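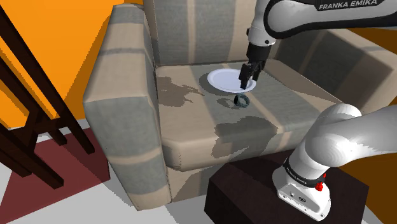
Plate retrieval from an upholstered seat, rendered in simulation. The fingertips are at the right side of the rim.

Report the seat, not just the plate

Signe Grønli
2025-09-27

Most papers on simulated grasping give one success rate per object. A plate gets a number, a mug gets a number, and the table at the end of the paper ranks them. I think this is the wrong unit, and our own results from April are the reason I stopped using it.

The task was plain. A fixed-base arm with a parallel-jaw gripper had to pick a round plate off whatever piece of furniture the scene generator had placed it on, lift it clear, and hold it level for 5 seconds. We trained a single policy, Celtari, on rendered household rooms with randomized wall colors, rugs, fabrics and lighting. The test set held 28 room layouts the policy had never seen. Averaged over all of them, Celtari did well enough that we could have published the mean and moved on.

Splitting the result by support surface changed the reading. On hard, flat tops the policy failed rarely, and the failures were ordinary ones: a finger landing on the rim instead of straddling it, or a lift started before the jaws had closed. On armchairs and sofas the failure rate was higher by 21 percentage points. Same plate, same gripper, same controller gains.

Two explanations were available. The first is contact. Our simulator, Prarkonlow, treats a cushion as a rigid slab with a friction coefficient, so the lower finger has nowhere to go when it tries to get under the rim. A physical cushion would give. The second is perception. Broad stripes on a seat fabric, with the shadow of the arm falling across them, make a cluttered background for a white disk seen at a low angle. The rim is thin, and its edge competes with every stripe boundary and shadow boundary nearby.

We separated the two by swapping textures while keeping geometry fixed. With the seats repainted in a uniform gray, more than half of the gap closed. Turning off cast shadows from the arm, with the original fabric restored, closed a smaller part of it. What was left we attribute to contact, although I would not defend that attribution very hard. It is a residual, and residuals collect everything one forgot to measure.

The usual reply is that domain randomization already covers this. Randomize the fabrics widely enough and the average will take care of itself. I disagree on two counts. Our fabric library had 23 patterns, and the policy saw all of them in training, stripes included. It did not see them equally often underneath a plate, because the scene generator prefers to put plates on tables. The randomization was wide in each variable and narrow in the combination that mattered. A mean over test rooms hides this neatly, since the test rooms come from the same generator with the same preference.

The second count concerns comparison. Teoh, the baseline we ran against, scored slightly below Celtari overall and slightly above it on upholstery. It uses a depth channel and ignores color, so stripes cost it nothing. Anyone reading only the averages would choose the wrong policy for a living room. I nearly did.

There is a fair objection on cost. Breaking results out by object and by surface multiplies the number of cells, and each cell needs enough trials to mean something. Simulated trials are cheap, though, and the same argument used to justify simulation in the first place ought to apply here. If a cell is too thin to report, print the trial count and leave the rate blank.

I would ask for three things in a simulation result: success by support surface, one ablation with the arm's shadow removed, and the joint frequency of object and surface in the training scenes. The last is a small table and takes an afternoon. For Illasex, our next scene generator, we log it by default — it was the first thing I looked for in the old logs, and it was not there.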